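Speaker notes — "Two arms and a bunch of flowers: what a shared workshop build really gets you"
Eldana Gebru, 2021-07-30
Keep to 20 slides. Water on the lectern. Don't rush the first bit.

Slide 1. Say hello, say who I am. I look after the build log for the two-arm bench at the workshop. Paavo Pelkonen did most of the wiring, Ulla Kvam did the code. I'm the one who keeps asking why.

Slide 2. Why flowers? Mahlet wanted a job people at home would recognise. I wanted screws in a tray. She won. Stems bend, petals catch on each other, and no two lie the same way. Good test, poor sales pitch — say both.

Slide 3. The log so far. 126 tries at picking one stem off the pile and getting it into a vase. 40 went in and stayed in. Pause here. Let them do the sum themselves.

Slide 4. What I'd like people to doubt. Any clip under ten seconds. Any clip with music. Ours too, by the way: the one on the Tefera page is our best run, and Ulla agrees it should say so.

Slides 5 to 7. Click through slowly, don't talk over the first one.

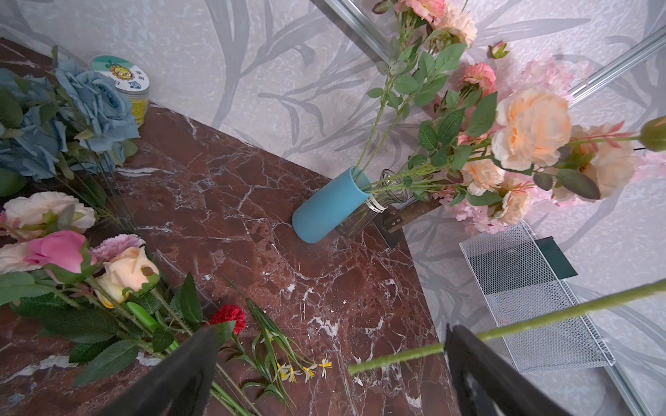
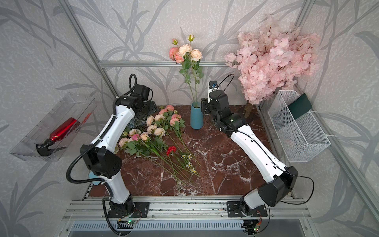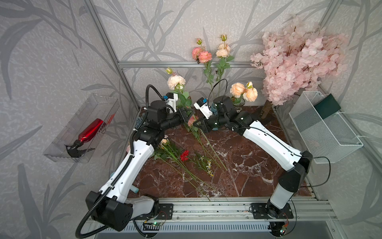

The flower bench, all three pictures. The first is the view from one arm's wrist camera.

Point out on slide 5 how much green there is. Stems on leaves on more stems. A person sorts that out without thinking. Ask the room how they'd tell a program which stem belongs to which bloom, and wait for an answer. There's usually one good one.

On slide 7 point at the grippers, nearly touching. Two arms sounds like twice the work done. In our log it mostly means a second thing to bump into. Paavo disagrees and will say so from the back row — let him, but keep it short.

Slide 8. Money. We have spent 492 on spares alone, and that leaves out the evenings. Groso brackets were fine. Plulo cable clips were not, we went through two bags. If asked about Dramix: haven't tried it, no view.

Slide 9. Would I have one at home? No. Would I build another? Probably, with one arm first and the second only once the first had earned it.

Slide 10 on is backup. Skip unless Abrehet asks about the wrist cameras, in which case go to 14.

Questions. Repeat each one for the people at the back. Leave the adapter with Mahlet.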